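Why Does a Tray Have an Edge?

Hi! I want to talk to you about trays. Yes, trays. The flat things you carry your lunch on. I know, I know, there are volcanoes and sharks and black holes out there, and I picked trays. But stick with me, because I've carried a lot of them (and dropped a few), and there's a surprising amount of thinking squeezed into something so flat.

When I was nine I had a Saturday-morning sort of job at my uncle's diner. It wasn't a real job. I got paid in pancakes. My whole task was to carry clean cups from the kitchen to the counter, and the first time I did it I used a big flat cutting board, because it was the closest thing I could find. I got four steps. Then I leaned a tiny bit to the left and every cup went on a little vacation across the board and off the side. CRASH. My uncle handed me a broom and then he handed me a tray.

So what's the difference between a board and a tray? One word: rim.

The rim

A rim is the raised part that goes all the way around the outside. Run your finger along the edge of a tray and you'll feel it stick up like a tiny wall. It doesn't have to be tall. Most of the ones I've used were shorter than my thumb is wide, and that's plenty.

Think about what happens when you tip something. Gravity is always pulling straight down toward the ground. If the floor of your tray is level, gravity just squashes the cup against it and the cup stays put. But tip the tray, and now some of that pull is pointing down the slope, like a kid at the top of a slide. If the slope is steep enough, off goes the cup. On a board there's nothing at the bottom of the slide. On a tray there's a wall.

The rim catches spills too. Soup sloshes, you say "uh-oh," and the soup stays in a puddle on the tray and out of your socks.

And there's a third job, one I didn't know about until my friend Theophilus Quaye told me (he used to make molds for a small company called Trikwood). A rim makes the tray stiffer. You can test this yourself. Take a sheet of paper and hold it out flat by one end. It flops over, right? Now fold up the two long sides so they stand like little walls, and hold it again. Much better! It's the same paper and it weighs exactly the same, but the folded sides don't want to bend. A tray does that trick all the way around.

Why are the corners round?

Next time you see a tray with four sides, look at the corners. Lots of them are rounded, and there are good reasons for it.

First, ouch. A pointy corner at the height of a kitchen counter is also at the height of somebody's elbow, or somebody's little brother. Round corners hurt a lot less.

Second, washing. Have you ever tried to get dried ketchup out of a sharp inside corner? The sponge is fat and the corner is skinny and they just don't fit together. A sponge slides right around a curve.

Third, cracks. When you bump something hard, the push has to travel through it, and pushes like to pile up in sharp corners. That's where things tend to split. A curve spreads the push out. (Airplane windows have rounded corners too, and now you'll notice them every time you fly.)

Shiny and not shiny

I love this part. Grab a tray that has a smooth, glossy surface and hold it under a lamp. Tilt it around. See that bright patch sliding over it? That's called glare.

Light travels in straight lines, and when it hits something really smooth it bounces off neatly, kind of like a ball bouncing off a gym floor. If your eye happens to be right where the bounce ends up, you get a blast of brightness. Move your head a little and the bright patch moves too!

Now hold the same lamp over a rougher surface, like a dull tabletop. No bright patch, or only a very soft one. The tabletop is covered in teeny bumps, far too small to see, and the light bounces off them every which way. It's like throwing that ball onto a pile of rocks. The word for a surface like that is matte, and it rhymes with cat.

Here's a secret that detectives would like. Glare is great at showing you scratches. A scuff you'd never notice in ordinary light jumps right out when a bright patch lands on it, because the light bounces differently there. If you want to know whether a dark tray is really clean, don't stare straight down at it. Tip it toward the window. Smudges, fingerprints, streaks, they all come out to say hello. My old boss at the school cafeteria, Comfort Laryea, checked every stack this way, and I never once got a smudgy one past her.

Somewhere to put your fingers

Try to pick up a flat book that's lying on a table using only one hand. Your fingers scrabble at the edge and can't get under. Annoying! A tray that's lying flat has the same problem, and tray makers have some clever answers. Some trays have handles that stand up at the ends. Some have a hole you can poke your fingers through. Some have a lip that pokes out from the edge, so there's something to grab.

When you do carry one, use two hands, one on each side, and keep your elbows tucked in close. Put the heavy things in the middle. If you put a full pitcher on the left and a spoon on the right, the left side will try very hard to reach the floor. Look where you're going and take a peek at the tray now and then. When I stared at my cups the whole time, I walked into a door.

Try it: the Great Tray Race

You'll need a tray, a flat piece of cardboard, 5 plastic cups (plastic, please!), some water, and a friend. Go outside for this one.

Put the empty cups on the cardboard and walk to a tree and back. Then do it again with the tray. Which one felt easier? Now put a little water in each cup and try the tray again. Pour whatever spilled back into one cup so you can see how much the rim saved. Then swap with your friend.

If you want to make it harder, lay a damp paper towel flat on the tray and set the cups on top of that. I'm not going to tell you what happens. Well, all right, I'll give you a hint: it has to do with a word that starts with F and ends with "riction."

When my niece's class tried the race last May, they took 124 trips to the tree and back between them, and the grass got a very good watering.

Words to know

Rim: the raised edge that goes all the way around.
Glare: a bright patch of light bouncing off something smooth.
Matte: not shiny.
Friction: the grabby force between two things that are touching.

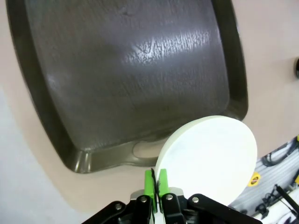
A dark tray with a raised rim and rounded corners. Can you find the glare?

More to explore
Why Do Spoons Have a Bowl?
How a Sponge Drinks
The Lid That Wouldn't Come Off
What Makes a Cup Tip Over?
Ask Wumpini: Why Is the Kitchen Floor So Cold?
Paper Bridges You Can Build at Breakfast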